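Billance
Software Downloads Notes Contact

Hurkeo Desk
Review and clean-up software for hand-held gripper recordings
$284, one-time license, good on two computers
Linux and Windows
Try it first | Buy | Read the manual

Hi, I'm Roman. I write Hurkeo, and I also answer the mail, so if you send a question from the form at the bottom it lands with me (or with Hanna Czarnecka, who does the packaging and most of the Windows work, and who is faster at it than I am).

Hurkeo Desk is the program I wanted back when I was going through gripper recordings in a video player with a spreadsheet open next to it. You know the routine! You scrub, you find the moment where the fingers close, you type a time into a cell, you scrub some more, you lose your place, you go get coffee. It opens a folder of recordings, finds the finger markers in every one of them, draws you a curve of how far open the gripper was, and lets you cut, label and throw out takes with the keyboard. Then it writes out a dataset your training code can read. It does not train anything and it does not run a robot. People ask me every month and I keep saying no, there are good tools for that already and I would make a worse one.

What's in it

Finger tracking
Point it at your recordings and tell it which marker ids are on the left and right finger. It reads the markers, works out the opening, and fills short gaps where a marker was hidden or smeared by motion. Gaps longer than your limit stay gaps. I feel strongly about this one: I would much rather hand you a hole than a made-up number, and the holes show up in red on the timeline so you can decide what to do about them.

Cut points
Hurkeo suggests a cut wherever the opening changes fast and then holds still. On pick-and-place work this gets you most of the way there. On stirring or wiping it's less useful, and you'll want to switch it off and place cuts by hand (C drops a cut, Shift+C takes it back). Kamran Kordestani talked me into adding a "hold" label that spans from one grip to the next release, and now I use it more than anything else in the program.

Take review
A grid of small looping clips with Keep, Drop and Ask Someone under each. That third button started as a joke in a test build and people got attached to it. Takes marked Ask go into a side list you can mail as a single file, and the person on the other end can open it in the free viewer without a license.

Trajectory check
If your recordings come with poses from a headset, a tracking camera or your own SLAM, Hurkeo plots them next to the video and flags jumps. It won't repair them. It will tell you the exact picture where things went sideways, and if you click the spike in the plot the video goes there.

Lens profiles
Wide lenses bend everything, and you want that bend handled before anybody measures anything. You can load your own calibration file or make one inside the program with a printed board. The display can stay bent while the measuring is done on the corrected version, so you keep looking at the view you're used to.

Export
HDF5, Zarr, or plain folders of pictures with a CSV. You can write a small Python function that gets called for each take if your layout is something else, and most people's layout is something else, so the manual has a long chapter on it.

What it's like to use

You make a project, you drop in a folder, and it goes off and scans. You can start reviewing while it's still working through the rest. I put real effort into that, because the old version locked the whole window and I was sick of it.

The timeline runs along the bottom with the opening curve on top of it. Left and right arrows step one picture at a time, and holding Shift jumps you to the next change in the curve. Everything has a key, and you can change the keys. The mouse works too, of course, but if you have a long afternoon of takes ahead of you, please learn the keys. Your wrist will thank you.

There's a notes field on every take. It's just text, and it goes into the export if you check the box. Leszek Pietrzak writes his in Polish and his exports come out fine, accents and all, which was not the case until this April (sorry, Leszek).

Masks and regions

This is the newest part and the one I get asked about the most, so it gets its own section. A region is any patch of the view you want Hurkeo to treat differently. You might mask your own hand. You might mark the part of the view where the markers can possibly be, so the detector leaves the rest alone and the scan goes quicker. Regions are drawn once per tool and saved with the lens profile, so next time you load that profile they're already sitting there.

You can draw them as boxes, polygons or with a brush. I always use polygons. Hanna always uses the brush and says polygons are for people who like clicking.

Cooking setups are where regions pay for themselves, I think. Shiny metal, dark glass, food that spreads out all over the place, and a handle that needs to be gripped at a sensible spot!

Toaster, cooktop, beans and a pan handle:

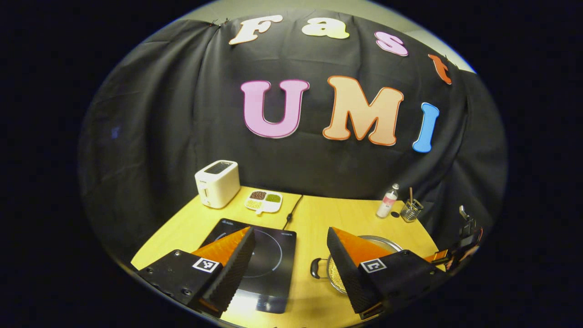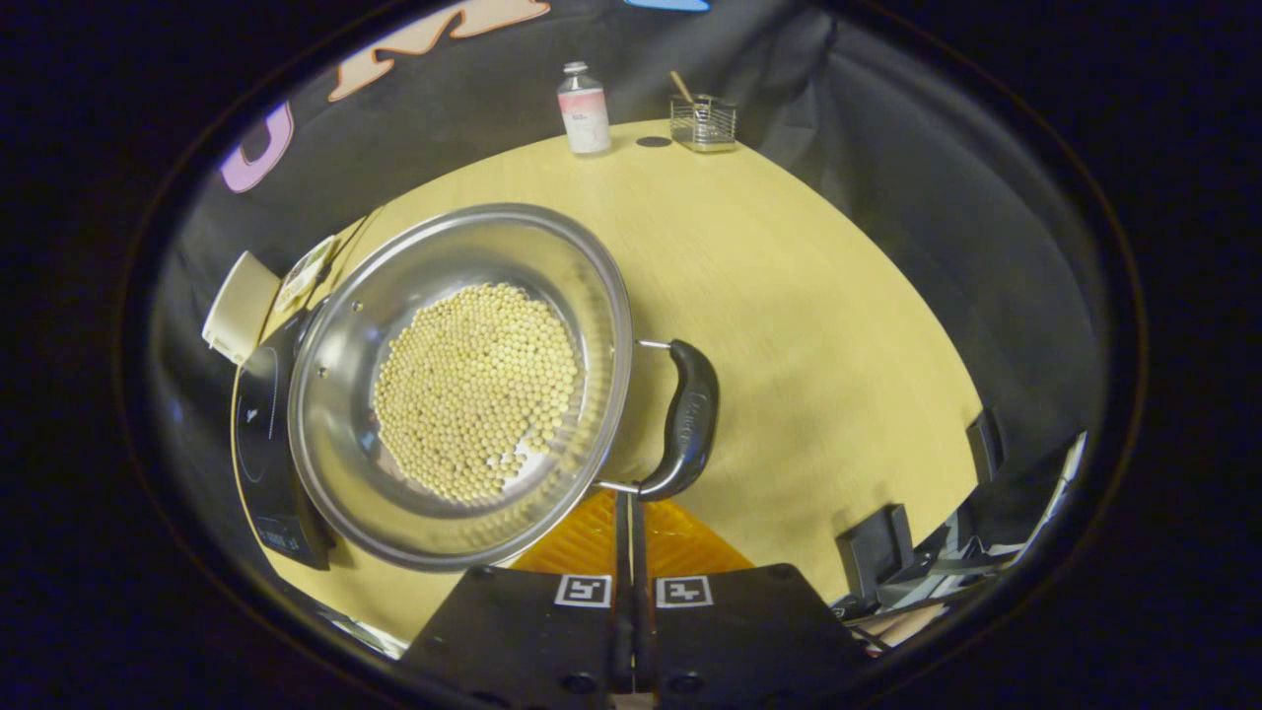 Marker search is the first thing I set up in a project like this, before labels, before cuts, before I even look at the curve properly. I draw a polygon around each finger's range of travel, low in the view, and leave some extra room on the outer sides for when the gripper is wide open. Wide open looks like the first picture, with the orange pads spread to either side of the cooktop and the pot. In the second the fingers sit side by side with a narrow gap between them, just under the black handle, and the two markers are much nearer the middle. One polygon has to cover both positions. If you draw it while looking only at an open gripper, the closed part of your curve will be full of red holes, and you'll write to me, and I'll ask for a screenshot of your regions.

Next comes lettering. The marker detector is picky about squares and it doesn't get excited over letters, so the big "Fast UMI" on the curtain is no trouble. Still, keep the search region off the backdrop. It costs you nothing and the scan gets shorter.

Labels come after that. For a handle grasp I use approach, close, hold, release, and I put the close label at the start of the curve's drop, when the opening first begins to shrink. Some people put it at the bottom of the drop. Either is fine as long as your whole team does the same one, and Hurkeo has a project setting called Label Anchor that forces it. Turn it on before you label anything. Turning it on later moves nothing, it only warns you, and then you have a list of warnings to sit and click through.

Things it won't do

It won't tell beans from corn. There is no object recognition in Hurkeo. You can attach the output of your own detector as a track, and it will be drawn over the video in whatever color you like, but I don't ship a model and I'm not planning to.

It won't open recordings over a network share very happily. It can, but scrubbing gets sticky. Copy them over to a local drive first.

It won't guess your marker size. You have to measure the printed square and type it in. If your openings all come out wrong by the same factor, that's what happened. Measure the black part, leaving out the white border. Wiesława Pietrzak sent me a very kind email on a Wednesday evening about how the manual had this backwards. The manual has now been fixed.

What you need

A computer with a graphics card from the last several years makes the scanning much quicker, but it runs without one. More memory helps if your takes are long. The review part is light and I do plenty of it on an old laptop on the couch.

On Linux it's a single file you make executable. On Windows it's a regular installer, and you may get a warning the first time you run it. No Mac version at the moment. I'd like to do one, but neither of us has the time right now.

Licenses and updates

One license covers one person on two computers. You get six months of updates, and after that the version you have keeps working for as long as you care to run it. If you want more updates later you can renew from inside the program, or skip a year and come back, I don't mind at all. Schools and student groups should write to me before buying, there's a different price.

The trial is the full program. The only limit is that exports stop after the sixth take in a project, which is enough to find out if your training code likes what it's being fed. Projects made in the trial open in the paid version with all your cuts, labels and regions intact.

Goes well with

Hurkeo Viewer (free): opens review lists and finished projects, no editing.
Erncombe: our little command-line tool for renaming and sorting recordings by time. Also free. It's ugly, and I use it every day.
Borkowska board set: printable calibration boards as PDF files, with the matching settings already in Hurkeo's lens menu. Print at full size with scaling turned off, then check with a ruler anyway.

Questions about your own setup? Send me a short recording and your marker size and I'll run it through here and send you back the project file, regions included.

Write to Roman | Manual | Change list | Refunds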